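Civus Cell: Setup and Care Notes

Print | E-mail this page

# README: Civus simulated tube-box cell

## Purpose

This document covers the set-up and upkeep of the Civus cell, a simulated workstation maintained under the Nakiseo project. It is intended for staff who load, adjust or repair the cell before recording episodes. The current release holds 3,480 episodes, recorded at 30 frames per second.

## Cell layout

The cell consists of one arm on a fixed pedestal, a table, a work mat and the storage containers. The pedestal is the origin for all positions. The mat must be placed before the containers, as container positions are stored relative to it. Shelving and carts in the room are static and carry no collision shapes in version 2.

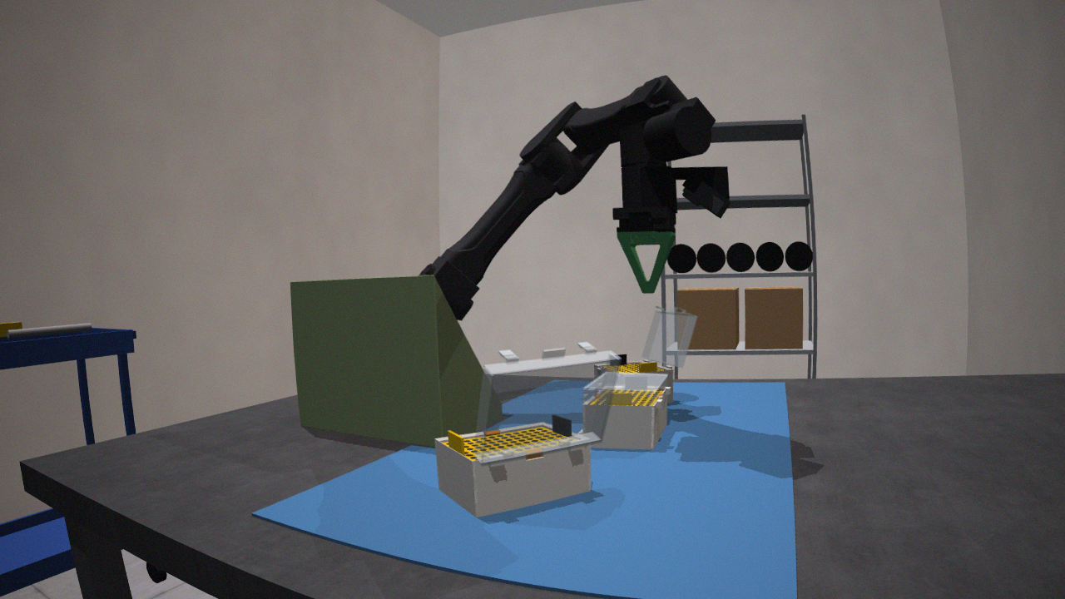
Figure 1. Civus cell (simulated), gripper above the work mat, with grid-celled containers and clear lids.

## Start-up

1. Load the room file, then the table and pedestal.
2. Load the arm and confirm that every joint reports a position.
3. Open and close the two-finger gripper once at no load.
4. Place the mat and containers from the layout file.
5. Let the physics settle for 2,000 steps before recording.

## Routine care

Lid hinges are the most frequent source of faults. If a lid drifts or shakes when left open, reset the hinge damping to the value in the layout file and reload the container. Do not edit the container mesh to correct a hinge fault.

Gripper fingers that pass through a container wall indicate an outdated collision file. Replace the file, repeat steps 2 to 5 and discard any episodes recorded since the last good check.

Changes to table colour or lighting do not require a new check. Any change to the pedestal does.

## Known issues

- Clear lids may render opaque on older graphics drivers.
- The Mercado layout file uses a former container name and will not load without the Flisow patch.

## Access

Released to project partners for research use. Fault reports should include the layout file and the episode number.

Print | E-mail | 2 comments | 30 shares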